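1 min read

Drinano gripper build, trouble log
Opened by: Raffaele Tedesco
29 May 2020
Status: open

Right gripper jaws not closing all the way. Left one fine. Same firmware, same servo, same print settings on both.

Tried so far
- swapped servo leads left to right. Fault stays with right gripper so not the controller
- re-seated horn, one spline over. Worse. Put it back
- pulse at full close was 2,950, bumped to 3,000. Closes on thick stuff now, still a gap on anything thin
- checked linkage screws, one was loose, did it up. No change that I can see

Brenda Greenwood asked if its the finger pads. Don't think so, swapped those as well. She also reckons the marker cube mount could be fouling the linkage. Possible, I reprinted that one at the shed on the Lambert printer and it came out a bit fat. Will file it back.

Cloth is the easiest test, folds up thick enough to hold. Been using the blue one in front of the microwave on the round table, pinch and wipe along the lower edge. 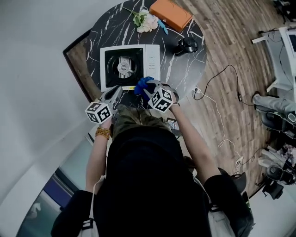 Logged 158 closes on the right side, 9 flagged as short. All 9 on thin items. Left side none flagged.

Next: file mount, rezero with jaws off, then try the spare Skirkent servo if still short. Brenda has the small hex key, need it back before I can get teh horn off again. Leave the pulse at 3,000 for now, pls don't change it.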